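Boards > Reptiles & Amphibians > Breeding and Hatchlings > Crested gecko eggs, day 103

gravid_again
Day 103 and both eggs from the May clutch are still plump and white! I check them every morning like a kid at Christmas. Anyone else had cresties go this long? They're in a Primeo tub in the hall closet.

Sopacua
Totally normal if you run cool! Mine take forever and come out big and feisty — so worth it. What temp?

gravid_again
72 most days.
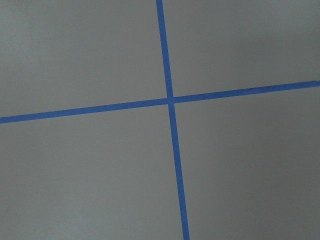 Blue tape on gray, four sections

mossfoot26
Love the enthusiasm, but I'd bump it to 76. Long waits just mean more chances for mold.

Sopacua
Disagree! Slow eggs have given me my strongest babies. Marlina Rondonuwu at our local club says the same, and she's hatched over 200.

mossfoot26
Fair, she knows her stuff. I've hatched 26, all warm, all great eaters, so I'm sticking with it :)

gravid_again
Leaving the temp alone for now. One egg has a tiny dent this morning — good sign or bad?

Sopacua
Could be good! Sweating and a little dent often come right before they pip. Don't touch it, and post baby pics!!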